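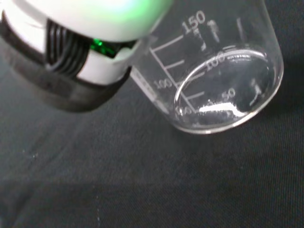 Can I have one for the kitchen as well? That was among the first replies when word went round Itholm that Clarmont was putting its glass beakers on open sale, and the answer, from today, is yes.

Clarmont opens its beaker range to schools, clubs and home users

Clear glass, plain printed markings and no minimum order from the Itholm shop

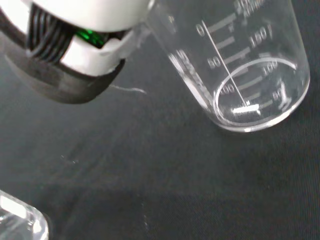

Clarmont Press Office | Itholm | 20 April 2025

Clarmont is delighted to announce that its full range of clear glass beakers can now be bought singly, by anyone, from its shop in Itholm and by post. Until now the beakers were sold only by the case to laboratories and colleges, and people who wanted one or two for a classroom, a darkroom or a shelf at home had to go without or share a box with someone else.

The change follows a trial in February, when Clarmont set out a table of beakers at the Altard science fair and let visitors handle them. The company took 300 to the fair and came home with none. Buyers included teachers, candle makers, a brewing club and plenty of parents with children who wanted to mix things (mostly food colouring and washing-up liquid, as far as we could tell!).

"We went to Altard expecting to talk to science teachers and ended up talking to everyone," a Clarmont spokesperson said. "People love a beaker. They like the weight of it and they like being able to see what they're doing. It was a lovely weekend and we came back wanting to do this properly."

A beaker is a simple thing, and Clarmont has kept it that way. The glass is clear and the scale is printed in white, with the numbers set beside a column of short lines. White print is easy to pick out when the beaker stands on a dark worktop or cloth, and because the glass is clear the figures on the far side can be seen through it too, back to front. As with any beaker, the markings are a guide to how much is inside. Anyone who needs an exact amount should use a measuring cylinder or a pipette, and the shop will be happy to help choose one.

Single beakers are sold wrapped in paper and packed in a plain card box. Schools and clubs can also order a mixed box of 6, with each beaker held in its own card sleeve. The sleeves are made by Baert, the box maker next door to the Clarmont warehouse, and can be kept for storage or put out with the paper recycling.

Clarmont has written a short care sheet to go with every order. It covers washing by hand with a soft brush, drying upside down on a rack, and checking the rim for chips before use. It also asks that a beaker used for chemicals, dyes or wax is never used afterwards for food or drink. We would ask shops and teachers passing beakers on to pass the sheet on too.

To mark the opening, 355 beakers will be given to schools in and near Itholm. Any school may apply, whatever its size, and there is no form to fill in: a letter or email from a member of staff saying what the beakers would be used for is enough. We're really looking forward to reading them.

The shop counter is open now. Postal orders leave the warehouse within 2 working days.

Notes to editors

Clarmont supplies glassware to laboratories, colleges and schools from its warehouse and shop in Itholm.

Sample beakers can be lent to publications for review on request to the Clarmont Press Office.

ENDS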